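2021-02-20

Tableware shelf and the brown table, Drastville workshop

Started on the dish storage today. The shelf over the sink has been sagging since August and the bracket on the left finally pulled a screw. Took everything down, wiped the board, and measured it again: 29 inches between brackets, which is too long for what we keep on it. Ordered two more brackets from Kadrić. They also had the longer screws, so I added a bag of 20.

Old drawer liner went in the trash. The new liner is from Metix and is a little narrow. I cut it square and left the gap at the back, where it won't matter.
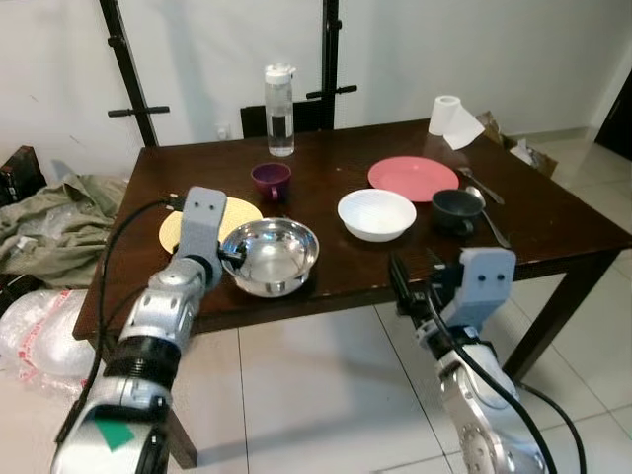 Notebook entry | Skastix workshop, Drastville | Filed under: kitchen and storage

The dark brown table is where the bowls, plates and cups get sorted for now. The steel bowl and the white one don't nest well with each other in the cabinet, so I want them on separate shelves. Steel on the bottom, white above it. The pink plate can go in the upright rack with the rest of the flat things.

Cups are the harder part. The purple one and the dark gray one both have handles, and handles take up more shelf than the cups do. Tried hooks under the shelf last year and the board was too thin to hold them. If the new brackets go in straight I will put a strip of pine along the underside and try hooks again – short ones, screwed in by hand.

Spoons go back in the drawer, handles toward the front. The divider keeps sliding, so it needs a dab of glue at each end. Paper towel stays on the table corner until there is a holder for it. I would like the holder on the wall by the sink, but that wall is tile and I don't want to drill it with the bit we have.

Cabinet door: the lower hinge is loose again. Tightened it, then packed the hole with a matchstick and glue. Leave it alone overnight before hanging any weight on it.

Still open:
brackets, waiting on delivery, 5 days according to the shop
pine strip, check the offcut bin first
masonry bit for the tile
labels for the shelves, the tape in the label maker is nearly out

Spent 2 hours on this, most of it on the hinge. The cutting boards are still on the windowsill and need a slot somewhere. Maybe beside the upright rack, if the plates can be moved over a little.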